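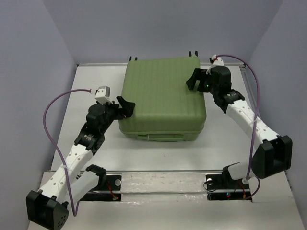
I have come round, rather late in life, to the view that most of us would enjoy our holidays more if we went away for longer and to fewer places. My sister-in-law thinks this is simply me getting old, and she may well be right, but I'd like to make the case anyway. Think of how a trip is usually planned. We start with a list of towns, then we work out the trains, and only at the very end do we think about the thing we shall be dragging behind us through all of them. A big green hard-shell suitcase, with its ribbed lid and its little black wheels, is a lovely object when it's lying flat and you haven't yet got to carry it anywhere. Take it up the station steps at Bamermont, as I did one June with a case of much the same size, and you start to wonder why you're leaving a town you had only just begun to like.

We had given Bamermont 2 nights. On the second evening we found the bakery that everybody uses (the one on the square is for visitors, and the bread is dear), and the woman there told us the river path was at its best before breakfast. Well, our train was at ten past seven, so we never saw the river path before breakfast or at any other time. What I remember of that holiday is platforms, and a great deal of asking what time we had to be out of the room.

The following year we went to Trerkach and stayed put for 20 days. I was nervous about it, I'll admit. It's a small place with one museum, and the museum was shut for its roof. By the fourth day I'd run out of things to do, and by the sixth I had stopped minding, and after that it was the best holiday I have ever had. We got to know which café had the sun in the afternoon. A dog on our street began to expect us. I read two long novels and half of a third, and the greengrocer corrected my pronunciation of "apricot" until I could say it without blushing.

People do say that it's all very well if you have the time, and I take the point, as I couldn't have managed it myself when the children were small and leave was short. But a day has 1440 minutes in it wherever you spend it, and I do think it's a pity to hand over so many of them to packing and waiting about. If you only have a week, then have a week in Primonero, and let the other towns on the coast wait for you. They've been there a long while and they'll keep.

I'm not against seeing the world, please don't think that. I still get the atlas out on wet afternoons. I just look at it differently these days, hunting for one place with a decent market and a bench in the shade, and when I find it I ring up and ask whether they do a monthly rate.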